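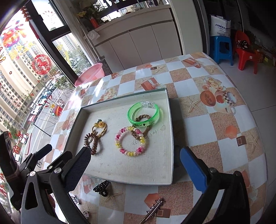
Can I make a batch the same day I unpack the machine?

Only if you unpack it very early in the morning. The bowl has to sit in the freezer for 13 hours before it can freeze anything, so most people wash it after supper and churn the next day.

Guides > Frozen Desserts > Wendov Churn > Section 2: Setting Up and First Batch

Print this page | E-mail this page

Hi, Dzifa Eshun here. I wrote the recipes for the Wendov and somehow ended up writing the manual too, so you get my way of doing things along with the official steps. Section 1 covered the parts. If you skipped it (I would have), the only words you need are bowl, paddle, lid and base.

Getting the bowl ready

1. Wash the bowl, paddle and lid in warm water with a little dish soap. Keep the base out of the sink and wipe it with a damp cloth.

2. Dry the bowl completely, inside and out. Go around the rim twice. Any water left behind turns to ice, and then the paddle scrapes and makes a noise like a shopping cart on gravel.

3. Slide the bowl into a plastic bag and stand it upright at the back of the freezer, where it stays coldest. Leave it there for 13 hours.

4. Pick it up and shake it. If you hear liquid sloshing in the wall, it goes back in. A ready bowl is silent.

CAUTION: Never put the bowl in the dishwasher or the oven. The cooling gel sealed inside the wall can leak, and a leaking bowl has to be thrown out.

Note: I keep mine in the freezer all summer, bag and all, so that when somebody turns up with peaches on a Thursday I don't have to plan anything. If you have the room I really recommend it!

Making the vanilla base

Start with this one even if you bought the machine for pistachio. It's forgiving, it's cheap, and it shows you how your bowl behaves.

5. Pour the milk and cream into a saucepan until you have 900 ml altogether (two parts cream to one part milk is my mix). That is the most the bowl can take, and there's a line on the inside to match. Add the sugar, a pinch of salt and the split vanilla bean.

6. Warm it over medium heat, stirring, until the sugar dissolves and you see steam. Don't let it boil.

7. Take out the bean, scrape the seeds back in, and let the pan cool on the counter for half an hour. Then cover it and chill it until it's as cold as the back of your refrigerator – overnight is best, four hours will do.

CAUTION: Warm mix will thaw the bowl in minutes and you'll end up with sweet soup. I have drunk the soup. It's fine, but it isn't dessert. 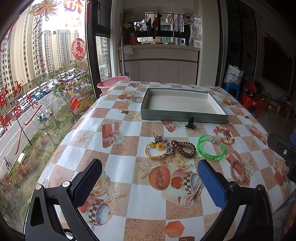
8. While the mix is chilling, find a flat spot for the base within reach of an outlet. The cord is short. The base has rubber feet that grip well on stone and on wood, but on anything slick they like to wander, so I put a folded dish towel underneath.

9. Clear your other ingredients out of the cupboard and get them cold as well. Chocolate chips straight from a warm shelf melt a little at the edges and turn the whole batch beige.

Churning

10. Set the base up first, lid and paddle beside it. Take the bowl out of the freezer last of all.

11. Seat the bowl on the base and turn it clockwise until it clicks. Drop in the paddle. It sits loosely, and it's supposed to.

12. Put the lid on, press START, and only then pour the cold mix through the opening at the top. If you pour first, the mix freezes to the wall and the paddle gets stuck before it has gone around once.

13. Let it run for 25 minutes. It should look like soft serve when it's done. Add chips, nuts or fruit in the last five minutes, a spoonful at a time.

14. Press STOP and scoop it out with a silicone or wooden spatula. Metal spoons scratch the lining, and scratches aren't covered by the warranty.

Note: The motor sounds lower toward the end, like it's getting tired. Normal. If it clicks and the paddle starts turning the other way, that's normal too – the ice cream is thick enough and you can stop.

If the display shows a number

578 means the lid isn't locked. Lift it off, line up the two arrows and try again.

1516 means the motor has gotten too hot and shut itself off. Unplug the machine, put your mix back in the refrigerator and give it an hour. If the same code comes up on your next batch, stop using the machine and contact the store that sold it to you.

Storing what you made

15. Spoon the ice cream into a shallow container, press parchment right onto the surface and freeze it for two hours if you want proper scoops. It's at its best in the first week. After that it gets icy, although my August batches have never lasted long enough for me to complain.

Next: Section 3, Sorbets and Frozen Yogurt

Filed under: Ice Cream Makers, Getting Started, Cold Treats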